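17/06/2026

# Fillthorpe opens its doors to a service for the chairs people already own

**FILLTHORPE - For immediate release**

Skamwood, the office furniture care company, is delighted to announce the opening of its new chair care room in Fillthorpe, where offices, studios, schools and people who work from a spare bedroom can bring in a tired desk chair and take it home clean, tightened up and ready for a good many more years of sitting.

The new room has been a long time coming. Skamwood began by looking after the meeting rooms of a single customer, going in after hours with a cart of cloths, brushes and spare casters, and for several years that was the whole business. Then the customer's neighbors started asking, and the neighbors' neighbors after that, and by last April it was plain that the little workroom behind the Marras building could not hold one more chair without somebody having to climb over it. The Fillthorpe room gives the company space to spread out, a loading door wide enough for a full delivery, and a front entrance where anybody can roll a chair in off the street and talk to a person about it.

To mark the opening, Skamwood is offering a free cleaning and safety check to the first 100 chairs brought in by residents and small businesses. There is no form to fill out ahead of time and no purchase to make. Bring the chair, tell the front desk what bothers you about it, and come back when they call.

## What the service covers

A standard visit starts with the part of the chair most of us look at least, the underside. The casters come out, the hair and carpet thread wound around the axles is cut away, and each wheel is wiped down and pressed back into its socket. The bolts that hold the seat plate and the arms are checked and snugged up. The height lever is tried at both ends of its travel, and the tilt is set back to a middle position so that the owner can adjust it again to suit.

After that comes the cleaning itself, which is gentler than a lot of people expect. Seats are vacuumed first, with a narrow nozzle along the seam where the cushion meets the frame, and only then wiped with a damp cloth and a small amount of mild soap. Mesh backs are brushed from both sides. Armrests get a separate cloth of their own, being the spot where hand lotion, coffee and plain old skin oil build up over the months, and a good armrest cleaning is often the thing customers remark on first when they sit back down.

Skamwood keeps its cloths sorted by job, and this is a point the company is a little bit particular about. A cloth that has been used on casters never goes near a seat. A cloth that has been used with soap is never put away with the dry ones. The habit started in the old workroom, where there was so little shelf space that everything had to have its own place or be lost forever, and the crew liked it so well that it has been carried over to Fillthorpe without any changes at all.

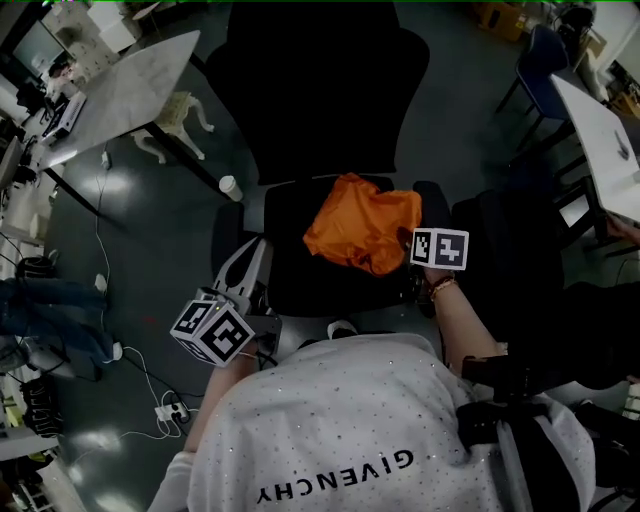 How often should an office chair be cleaned?

Twice a year suits most chairs that are used every working day, with a quick dry wipe of the seat and arms once a week in between. A chair in a home office that is only used for an evening of bills now and then can easily go a full year.

## Simple care anyone can do

One of the pleasures of opening a room to the public, the company says, is the chance to share what it has learned with people who would just as soon do the work themselves. Skamwood has no objection to that whatsoever. A chair that gets a wipe every week is a much nicer chair to service when it does come in, and the front desk will be handing out a free printed care sheet to anybody who asks for one, whether or not they leave a chair behind.

The sheet suggests the following for an ordinary cloth-seated or smooth-seated desk chair:

- Clear the seat off completely before starting, including the sweater that lives on the backrest.
- Vacuum or brush the seat from back to front.
- Fold the cloth into quarters and turn to a fresh side whenever one looks gray.
- Wring the cloth out well. A seat cushion takes far longer to dry than it does to get wet.
- Wipe the armrests last, top and underside both.
- Let the chair stand overnight if any soap was used.

Customers are also asked to have a look at the label under the seat before using anything stronger than soap. Makers differ a good deal in what they recommend, and if the label has worn off or gone missing, the crew at Fillthorpe will be glad to try a dab of cleaner in a hidden corner and let the owner know how it went.

## A partnership with Jurnamier

The opening also marks the start of a working partnership with Jurnamier, the maker of washable seat covers and cleaning cloths, which will supply the Fillthorpe room and keep a small shelf of goods by the entrance for customers to buy. Jurnamier's covers are sewn to order, and a customer who isn't sure of the size can have a seat measured on the spot at no charge.

The two companies first crossed paths while outfitting the same building, and they found that they were forever answering each other's questions. People buying covers wanted to know what to do about the seat underneath, and people having a seat cleaned wanted to know how to keep it that way. Putting the two under one roof seemed like the neighborly thing to do, and both companies hope it will save their customers a trip across town.

"We have a great fondness for the everyday office chair," the company said in a statement. "It gets leaned on, spun around in, rolled over cords and piled high with coats, and it gets very little thanks. Most of the chairs that reach us have nothing seriously wrong with them. They need an hour of somebody's attention, a few turns of a wrench and a clean cloth, and they go home looking like themselves again. We're so pleased to be doing that work in Fillthorpe, and we hope folks will stop in and say hello even if their chairs are in perfectly good shape."

## Larger orders and office visits

Offices with a great many chairs need not load them all onto a truck. Skamwood will continue to offer on-site visits, as it always has, and the new room means that a chair needing a longer repair can be taken away and a loaner left behind in its place. The company keeps 18 loaner chairs ready for this purpose, all of them adjustable and all of them serviced between customers.

For a first visit, the office manager is asked to walk through the space beforehand and mark any chair with a known problem, be it a sinking seat, a loose arm or a squeak that only shows up when leaning to the left. A strip of masking tape on the backrest with a few words written on it does nicely. Desks don't have to be cleared, but it helps a good deal if bags, cups and loose cords can be moved away from the chairs so that they roll out freely, and the crew will put everything back at the desk it came from.

Orders of up to 500 chairs can be scheduled over a series of evenings, floor by floor, so that the people who work there arrive each morning to a full set of seats. Written estimates are free. Repairs beyond the standard service, such as a new gas cylinder or a replacement set of casters, are quoted separately and never begun without the customer's say-so.

## Visiting the Fillthorpe room

The chair care room is at 121 Marras Street, Fillthorpe, with drop-off parking along the side of the building and a ramp at the front entrance. Chairs may be left during regular opening hours, and most standard services are ready by the next working day. Customers are asked to put their name and a phone number on the chair before leaving it - black desk chairs look an awful lot alike once there's a row of them - and tags and string are kept at the desk for the purpose.

Visitors who would like to see how the work is done are welcome to stay and watch from the seating area by the entrance, where there's a pot of coffee and, naturally, a choice of comfortable chairs. Short evening classes in basic chair upkeep are planned for later in the year, and anyone interested may leave an email address at the front desk to hear when the dates are set.

## About Skamwood

Skamwood cleans, adjusts and repairs office seating for businesses, schools and households. The company works on desk chairs, meeting chairs and stools of all makes and ages, and offers both drop-off service and on-site visits.

## About Jurnamier

Jurnamier makes washable seat covers, cushion pads and cleaning cloths for home and office use, sewn to order and sold directly to customers and through partner shops.

**Press contact:** Skamwood Press Desk, 121 Marras Street, Fillthorpe. Members of the press are welcome to visit by arrangement, and the press desk can supply further details on the opening offer and the care sheet on request.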